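From: Domenica Wallner
To: grutham-broadband list
Subject: Re: Re: Digital voice switchover, battery units

Esben Hjaltadóttir wrote:

> I had a long call with Grornent this morning and came away fairly
> reassured. They will move the Grutham exchange lines over to digital
> voice in October. Everybody keeps their number. Anyone who asks gets
> a Sedent battery unit, and the engineer told me it will run the
> router for 90 minutes if the mains goes off. They also say that
> mobile coverage in the village is "good outdoors and in", so there
> is a second way to call for help. I think we should tell people to
> book early and stop worrying.

I'd hold off on telling anyone to stop worrying.

Take the 90 minutes first. Is that with a new battery and only the router plugged in? My line comes into a separate fibre box on the wall with its own plug, and if that goes dead the router can stay lit all evening and I still won't have a dial tone. I asked Grornent about this in writing. The reply said the unit "supports your home equipment", and when I asked which equipment, I got the same sentence back from a different person.

Then there is the length of the cuts. The last one up our end went on for a good deal longer than an hour and a half. I don't know how typical that is and I'd be glad to see figures from anyone who kept a note, but a battery sized for a short cut in town doesn't tell me much about a lane with one overhead supply.
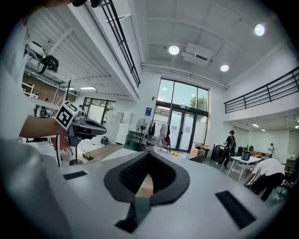
Gripper body in the foreground, with another held in the hand at left.

As for mobile coverage being good "outdoors and in", I have stood in my own kitchen with the phone against the window and had nothing. Upstairs at the back I get one bar. The coverage checker says I should be able to stream video. What I'd like to know is whether the Seyoum mast has any backup power of its own. If it's on the same supply as the houses, then it goes off when we do, or shortly after, and the second way to call for help isn't one. Esben, did the engineer say anything about that? He may not know, and I wouldn't blame him for it, but in that case he shouldn't be offering the mast as the answer.

I also read the letter again. It says 41 homes on our exchange are "identified as needing extra support". It doesn't say how they were identified. My neighbour has a pendant alarm that dials out over the landline, and she hasn't been contacted by anyone. She isn't on the internet at all, so the form on their website is no use to her. If the list was drawn up from that form then I'd expect it to be short.
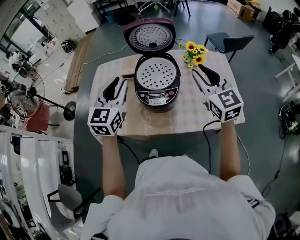

On cost, the unit is free to people on the list and about 100 pounds to everyone else, going by the leaflet. That isn't what "anyone who asks gets one" suggests to me. Perhaps the engineer has been told something newer than the leaflet, in which case could we have it in an email?

Before we send anything round the village I'd want written answers on four points: what the battery has to power, what the mast does in a power cut, who is on the list and how to be added, and what the unit costs. I can put the letter together tonight if people are happy for it to go in the list's name.

One small thing that did work. Dialling 111 from the test line they set up at the hall got straight through. It was mid-afternoon with the mains on, so I wouldn't read too much into it.

Domenica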